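Evaluating the Zornivard hand-held gripper kit for teaching use
Project report by Sena Adjei

1. Background
The department wanted a cheaper way of recording table-top handling tasks than driving a robot arm by remote control. Zornivard offers a kit of two hand-held grippers with recording software, hired out through Dumilby. My project was to try it for one term and say whether it should be bought for the second-year labs.

2. Set-up
The kit arrived in one case. Installing the software took most of a morning, mainly because the licence file was tied to the wrong computer and Dumilby had to send another. After that, each session began with a short calibration of both grippers.

3. Tasks
I recorded three tasks: moving a mug, stacking two bowls and folding a cloth. Each was done with both hands.

Most of the recordings are of the mug task. The yellow mug starts near the middle of the table with a gripper held on either side of it, and both grippers have their cables running back towards the user.

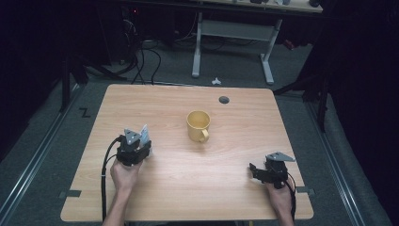 4. Results
I made 1432 recordings in all. The software rejected 257 of them, nearly all for lost tracking. The supplier's leaflet says the kit can store up to 3000 recordings before older ones must be moved off, and I did not reach that limit.

The cloth task gave the most trouble. Thin fabric slipped from the finger pads and I had to start again many times. The mug task was easy to learn, and 29 students who tried it in December managed it after a short demonstration.

5. Comments on the kit
The grippers are comfortable for short sessions but my wrists were tired after an hour. The cables get in the way when the arms cross. The manual is clear on calibration and poor on exporting files.

6. Recommendation
I recommend hiring the kit for another term before buying. The Ploveck kit should be tried on the same three tasks, with the cloth task first.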